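Cooling Your PC, Handout 4: Picking and Fitting Thermal Paste
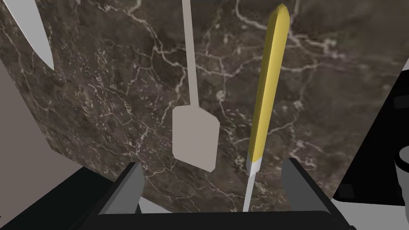

OK, so last time we got as far as the cold plate and I ran out of time before the messy part, which is the stuff that goes between the plate and the processor. I have a soft spot for this topic (I've ruined two shirts over it), so bear with me if I go on a bit!

Both metal faces look flat, but they're full of tiny scratches and dips. Air sits in those dips and air is a terrible conductor. Paste fills them. You want the thinnest layer that still covers everything, so please don't frost it like a cake.

What we have in the lab cupboard:

Cakano, gray, fairly runny, spreads itself under pressure. Start with this one.
Anov, thicker, needs a spreader. Lasts longer in my experience, but it fights you when the room is chilly.
Fankhauser pads, cut to size. Clean and quick, a few degrees worse. Fine for memory and voltage regulators.

No liquid metal this term, sorry. It eats aluminum and it conducts electricity, and we have a lot of aluminum heatsinks on loan.

Fitting it

Wipe off the old paste with a lint-free cloth and a little isopropyl alcohol. Do both surfaces, then let them dry. Put a blob the size of a small pea in the middle of the processor lid. On the big server chips use an X shape, the lid is a lot longer than you think. Lower the cooler straight down and don't twist it once it's touching (a tiny wiggle is OK with Anov). Turn each screw a couple of times, going corner to corner, until they all stop. If you have to lift the cooler off again, clean everything and start over. I mean it, trapped air bubbles are sneaky.

Testing

We'll use the Flakport bench, the one with the loud pump. Set the fan to 1345 rpm and leave it there, otherwise your numbers won't compare with anyone else's. Let the machine idle until the reading settles, then start the load and write down the temperature every minute. With the load running the power meter at the wall should show about 202 watts. If yours is far below that, the chip is probably slowing itself down and you should check the mounting first.

After the first run, raise the fan to 1740 rpm and do it all again on the same paste. Plot both curves on one sheet, with room temperature noted in the corner. People forget the room temperature every single year!

For next time, read page 198 of the course reader, on pump noise, and bring your plots. We start on radiators and I'll have some cut-open ones to pass around.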